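Claltidura Family Center
Minutes of the Regular Meeting of the Playroom Working Group

Date: 25 Sep 2022
Location: Upstairs meeting room, Inden Street entrance
Presiding: Misaki Hirose

1. Call to order
The meeting was called to order at 2:05 p.m. A quorum was present. The agenda was approved with one change: the item on shelving was moved ahead of the item on the pretend kitchen.

2. Minutes of the August meeting
The minutes of the August meeting were approved with a correction to item 4. The amount set aside for floor mats should read $1,330.

3. Shelving
The quote from Dudek for low wall shelving was received and placed on file. The group noted that the quote covers delivery but does not cover fixing the units to the wall. Ms. Hirose was asked to obtain a revised figure that includes installation. A decision was deferred until the revised figure is in hand. It was agreed that total spending on shelving shall not exceed $2,000.

4. Nasteck play panels
The group discussed whether to renew the rental of the Nasteck play panels. Two members reported that the panels are popular with older children on rainy days. One member asked that the rental be put on a month-to-month basis. The motion to renew on those terms carried, with one abstention.

5. Pretend kitchen and soft toys
The group reviewed the state of the pretend kitchen. The following points were recorded.

5.1 Toy food, dishes and kitchen tools are to be kept together as one set and returned to the kitchen bin at the end of each session. The large oval colander remains part of the set. A proposal to move it to the water play area was not adopted.

5.2 Small pieces, including the toy berries, are to be stored in a lidded container and brought out only for sessions for children aged three and over.

5.3 Soft toys are to be kept apart from the kitchen set and placed in the cloth bag for washing. The present practice of putting everything into the nearest bin was considered unsatisfactory.

5.4 A spending limit of $1,000 was approved for replacement pieces and new storage bins through the end of the year. Requests are to be submitted in writing.

Pictures for item 5: yellow plush toy with the green colander; kitchen pieces on the white tabletop.
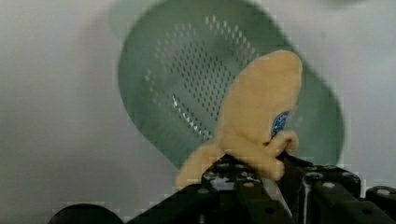
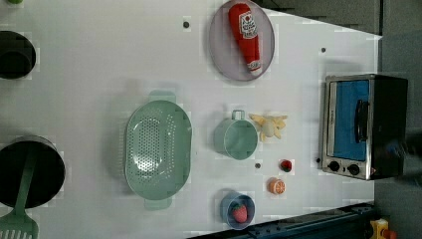

5.5 The group considered whether labels on the bins should carry words, drawings, or both. It was agreed to use both. Draft labels will be brought to the next meeting.

6. Session sizes
The limit of 20 children per session was confirmed. Staff at the front desk are to be reminded that younger siblings count toward the limit.

7. Other business
A member asked that the side door be left unlocked during Saturday sessions. The request was referred to the building office.

8. Adjournment
There being no further business, the meeting was adjourned at 3:20 p.m. The date of the next meeting will be posted on the notice board.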